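Weekly bench meeting, Netport building, upstairs room
25 Nov 2025
Minutes by me (Yaowalak Onsri), typed up the same evening, so shout if I got you wrong

We started late while the people from Drollance found parking. I'd put the gripper fault first on the agenda, which was wise, as it ate most of the hour and we only just squeezed in the rest!

1. The gripper that let go

For anyone who missed it: on Friday the arm on the second bench opened its fingers halfway through a move, with no open command anywhere in the log. The rod it was carrying flew off and hit the far wall at about knee height. No one was hurt. I was standing at the other end of the bench with my coffee and I'll admit I yelped. The arm then carried on to the drop point and did its whole little placing routine with nothing in its fingers, and I think that bothered me more than the rod did.

We went through the log together. Out of 357 picks since the last service, 21 show the grip force sagging during the move, and two of those ended in a full release. The other release was back in September and got written down as "operator bumped table." I was the operator. I did not bump the table, and I asked for that to be corrected (agreed, I'll do it).

Lykkegaard's technician joined by phone and thinks it's the finger drive losing its hold when the wrist turns quickly. She asked us what the pads looked like and whether they were gripping the rod evenly. We spent a while on that one, some of us squinting at the screen and some of us arguing about what "evenly" means for something round. 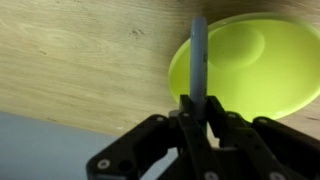
Item 1: gripper closed on the light-blue rod, bowl behind it, wrist camera view.

Views differed. Drollance would like us to raise the closing force and see if the sagging goes away. I said I'd hate to do that before we know the cause, and a couple of heads nodded, so for now the force setting stays where it is. The technician was fine with waiting. She'd like the raw current readings from the drive first, and she wants them from slow moves as well as fast ones.

There was also a side discussion on why the arm doesn't stop when the fingers come up empty. We all assumed it did! The check exists, but it only runs at the moment of pickup, so anything lost on the way is never noticed. Bukus wrote that part and they're going to add a second check during the move and a third just before the drop. They couldn't promise a date, and I've written "soon" with a question mark next to it.

Agreed:
Wrist speed is limited to 35 percent on that bench until further notice. I'll put the sign up.
No one stands at the wall end while the arm is powered, coffee or no coffee.
The tall screen from the storage room goes up between the bench and the walkway.
I send the current readings to Lykkegaard by the end of the week.

2. Reporting near misses

This came straight out of item 1. The September release sat in the log as a bumped table for weeks, and if we'd looked at it properly we might have saved ourselves Friday. I suggested we stop using the drop-down list for causes and just write a sentence in our own words. There was some grumbling about typing with gloves on (fair). We'll try it through the end of the year, and "don't know" is a perfectly good entry.

3. Emergency stop on the second bench

It works, we tested it again this morning, but you have to lean across the bench to reach it. Over two meters of spare cable is sitting in the drawer, so it's going to be moved to the walkway side. The bench stays locked off while that's being done. Drollance will check the wiring afterward and sign the sheet.

4. Anything else

The door to the upstairs room is sticking again. Netport has been told.
Whoever has the small hex keys, please put them back, I've been using my own from home.

Next meeting same time next week, same room, and Bukus will bring whatever they have on the new checks, finished or otherwise.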